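Garnard Fan Art T-Shirt – Prinderley Chapter Series

Item no. 201. Unisex crew neck, 80% cotton, screen printed in 2 colors. The front carries a line drawing by Hanna Stetsiuk, based on the drowned library chapter of the Prinderley novels. The back is blank.

Sizes run XS to 3XL. The cut is straight and slightly long in the body. Customers between sizes should order the larger one.

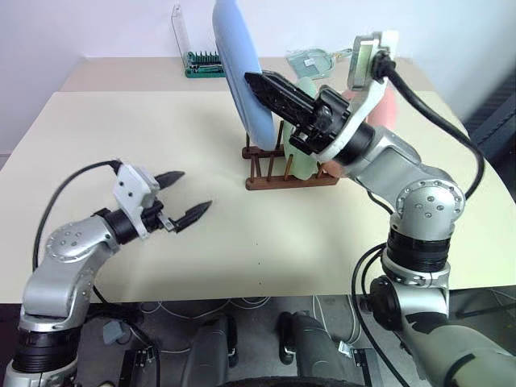
Wash inside out at low temperature and do not iron over the print. Shrinkage after the first wash is minor – mostly in length.

The navy version sold out in August and will not be reprinted. Gray and black remain in stock. Orders placed by 26th October ship with the Coltilmont bookmark, while supplies last. Returns are accepted on unworn shirts with the tag attached.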